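Huile de protection Brekari pour plans de travail en pierre – bidon et flacon

Réf. Brekari Pierre, vendue par Skedlow. Granit, pierre calcaire, ardoise, terrasses et appuis de fenêtre compris.
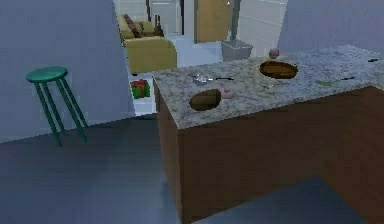 Pourquoi je la vends

Bon, je vous raconte. J'ai eu pendant des années un plan en granit moucheté que je croyais indestructible, et puis un soir j'ai laissé une bouteille d'huile d'olive dans son petit rond de gras. Le lendemain, auréole. Une semaine plus tard, toujours l'auréole ! J'ai frotté avec à peu près tout ce que vendait le supermarché, et j'ai surtout réussi à ternir le poli juste à côté. C'est Yavuz Işık, le marbrier de Heden chez qui j'achetais mes chutes, qui m'a mis un flacon de Brekari dans les mains. Je l'ai utilisé chez moi, puis chez ma mère, puis j'ai fini par le mettre au catalogue.

Je ne vais pas vous dire que ça efface les taches déjà installées. Pour celles-là il faut un cataplasme (j'ai la poudre Swai en stock, voyez plus bas). L'huile Brekari, elle, entre dans les pores de la pierre et ralentit ce qui voudrait y entrer après elle : le café, le vin, le gras de cuisson. Ralentit, j'insiste. Si vous oubliez une demi-betterave sur le plan tout un week-end, vous aurez un souvenir de la betterave.

Ce qu'il y a dans le carton

Le flacon de 200 ml, un chiffon en coton non pelucheux et la notice. Pour le grand format, c'est un bidon de 5 litres, livré sans chiffon (prenez un vieux drap, ça marche très bien). Le flacon coûte 16 euros. Le prix du bidon, je vous le donne par message, il dépend beaucoup du transport.

Comment je m'en sers

Je lave la veille au savon neutre, et je laisse sécher toute la nuit. Une pierre encore humide ne boit rien du tout, l'huile reste dessus et colle, j'ai testé pour vous. Le matin je verse une noisette sur le chiffon, jamais directement sur la pierre, et je travaille par petites zones en ronds. Un quart d'heure de pause, le temps d'un café, puis j'essuie avec un chiffon propre en insistant bien. S'il reste un film un peu gras au toucher, j'essuie encore.

Ensuite, rien de mouillé dessus jusqu'au lendemain. Chez moi c'est la partie difficile, il y a toujours quelqu'un pour poser un verre.

Faites un essai dans un coin caché, surtout sur une pierre sombre : le produit fonce légèrement la teinte. Sur mon granit clair je n'ai vu aucune différence, sur l'ardoise de la cheminée oui, et j'ai trouvé ça plutôt joli.

Pas pour le quartz reconstitué

On me le demande tout le temps. Le quartz aggloméré est fermé par sa résine, l'huile n'y pénètre pas et vous allez passer l'après-midi à enlever des traces. Même chose pour la céramique et le stratifié. Si vous ne savez pas ce que vous avez, posez quelques gouttes d'eau et revenez dix minutes après. Une marque foncée sous la goutte, la pierre absorbe et l'huile lui sera utile. Pas de marque, gardez vos sous.

Ce que m'écrivent les clients

Dong-geon Noh l'a passée sur ses appuis de fenêtre en pierre calcaire au mois d'août. Il me dit que les pots de fleurs ne marquent presque plus, mais qu'il a dû faire deux couches et que l'odeur reste un peu le premier jour. C'est vrai pour l'odeur – ça sent l'atelier, ouvrez la fenêtre. Une cliente m'a aussi signalé un bouchon qui fuyait pendant le transport. J'ai changé de bouchon depuis, et si le vôtre arrive gras, écrivez-moi, je renvoie un flacon.

Entretien et stockage

Une couche par an sur un plan de cuisine, deux près de l'évier si l'eau ne perle plus. Conservez le flacon fermé, à l'abri du gel. Et étalez les chiffons imbibés bien à plat, dehors, pour les faire sécher avant de les jeter : en boule, un chiffon huilé peut chauffer tout seul et prendre feu.

À voir aussi

Poudre à cataplasme Swai, pour les taches de gras anciennes
Savon neutre Brekari, en recharge
Chiffons coton, vendus par lot

Livraison en point relais ou à domicile. Retrait possible à l'atelier Skedlow, sur rendez-vous, prévenez-moi la veille.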